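4.2 Simulated kitchens in the Uveo kit

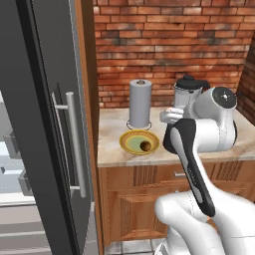

Figure 3. Counter task, Uveo kitchen.

Vikance sells Uveo as a complete evaluation service, and its brochure is fond of the word "household." We ran 45 episodes in each of 16 kitchens. Layouts are handsome: brick backsplash, veined marble, a blender toward the back of the counter (Figure 3). The refrigerator's long bar handle suited our gripper far better than the small drawer pull did. Support answered both of our tickets by May, one of them helpfully.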